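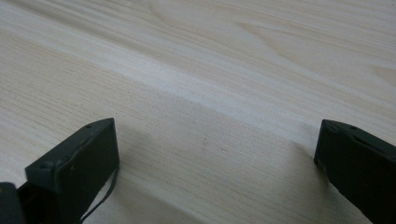

Forum > Furniture and Finishes > Tables and Benchtops

Pale timber top, keep it pale or give up?

wobbly_trestle
Hi all, long time reader, first go at posting. I picked up a second-hand table from a bloke two suburbs over and I'm in love with the top. It's a really creamy off-white with faint beige streaks, mostly fine close lines, and then there's one patch where the grain goes all loopy and makes these long ovals. There are also two tiny brownish specks that my partner thinks are dirt and I think are part of the wood.

My question is what to put on it. It's going in the kitchen, so breakfast, homework, the odd curry. I want it to stay that colour. Everything I've read says oil will turn it yellow, and everything else I've read says varnish will look like plastic. Has anyone managed it?

gumleaf_Marg
Ooh, I love a swirly bit! Don't sand that too hard, whatever you do. I did my mum's sideboard with a belt sander and ended up with a dip you could rest an egg in.

For a kitchen I'd go water-based poly, matte, three thin coats. I used the Beltano one and it's been down two years under teenagers. You do lose a bit of the feel of the wood, but you gain being able to wipe tomato sauce off it.

SandrineF
I'm going to disagree with Marg, sorry Marg. Water-based poly is fine until it gets a scratch, and then you have to strip the lot. With a hardwax oil you rub back the bad spot and dab a bit more on. There are ones with a touch of white pigment made for pale timber. I used Fitetti in the "raw" tint on our dining table last July and the colour hardly moved.

Do a test on the underside first and leave it a full week before you decide.

wobbly_trestle
Thanks both. Sandrine, did yours go blotchy at all? Mine looks a bit greyish on one side depending on where you stand, and I can't work out if that's the wood or my kitchen window.

SandrineF
Bit of blotch near one knot, nothing dreadful. Try looking at it at 9 in the morning and again at 4 in the arvo. If the grey bit moves, it's your window.

nailpunch848
What wood is it? Nobody can give you a proper answer till we know that. Could be ash, could be pine, could be veneer. If it's veneer and you go at it with 80 grit you'll be through it before the kettle boils.

wobbly_trestle
No idea, sorry! The seller said "some sort of ash" in a voice that didn't fill me with confidence. How do I tell if it's veneer?

nailpunch848
Look at the end of the board. If the lines on top carry over the edge and turn into end grain, it's solid. If there's a thin strip stuck on, or the pattern stops dead, it's veneer. Check underneath too. A big swirl on top ought to have something going on below it.

And start at 180, please.

Wian Lekota
Can I put in a word for soap finish? My gran did all her pale tables with it. Pure soap flakes in hot water, let it go to a sort of custard, rub it in, wipe it off, let it dry, do it again. Costs next to nothing and it keeps light wood light. I've got a pine table I've soaped for years and it's gone the colour of the inside of a shell.

gumleaf_Marg
Wian, with a curry, though? Turmeric on a soap finish is there for life, surely.

Wian Lekota
Ha, fair. There is one orange ring. I put the fruit bowl on it. But most things scrub out with more soap, and red wine comes up better than you'd think if you get to it quick.

SandrineF
Soap's lovely to touch, I'll give you that, but I wouldn't put it near anyone doing homework with textas.

wobbly_trestle
Update! Checked the edge like nailpunch said and the lines do go over and down, so I'm calling it solid. Also had a go at the two specks with a damp cloth and then a fingernail and they're not budging, so they're in the wood and I have won that argument.

Jemaver have a hardwax sample pack for $92, which seems a lot for little tins. Does anyone sell just the one?

nailpunch848
Don't pay that. Ask at the paint counter at Poulain, they'll usually do you a small tin of the white-tinted stuff. You'll need 2 thin coats and a white pad, not a green one, the green ones leave marks on pale timber.

gumleaf_Marg
Still say poly. But leave the specks alone, they're sweet.

wobbly_trestle
Going to do three test squares underneath, one of each, so you can all be cross with me equally. Wian, how much soap to water?

Wian Lekota
About 5 tablespoons of flakes to a litre. Let it sit overnight and don't use anything with perfume in it.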